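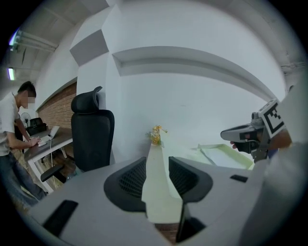
Gripper on the cell drifts open after homing

bgodoy40
Our hand-held pair is fine, but the arm in the Zitine cell homes, closes on command, then relaxes a hair over the next few cycles. Alarm 407 in the log, which the manual describes as "see log". Very helpful. Firmware is from February. Belt was replaced at 2,000 hours by yours truly, so feel free to blame me.

Maelys_J
Blaming you. Did you re-tension the belt after the first day of running? They stretch a bit and then settle. Ours at Ninuteo did precisely this.

ulises.l
It's not the belt. It's never the belt. Check the set screw on the motor pulley before you pull the whole wrist apart and lose a washer under the bench for a fortnight.

Maelys_J
It was the belt on mine, mate.

ulises.l
And was the set screw tight when you had it open?

Maelys_J
I tightened it while I was in there. Don't start.

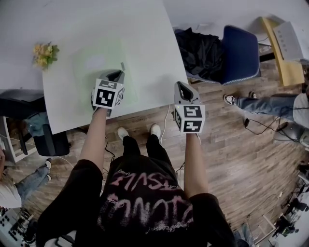
josefina_c
Do I need to redo the finger calibration if I only touch the pulley screw?

Olga G.
You do, every time. The zero moves with the pulley, even if you swear it stayed put. Run the full open/close routine 7 times and keep the last value.

ulises.l
Seven is superstition. Three's plenty.

Olga G.
Three is why you were back here in February asking about yours.

bgodoy40
Update: set screw was loose. Belt was also slack. Everybody gets to be insufferable. Threadlocker on the screw, belt back to spec, calibrated Olga's way. No 407 so far but I've only given it a morning.

Maelys_J
Check the belt again tomorrow arvo.

ulises.l
Which threadlocker? If it's the red stuff, good luck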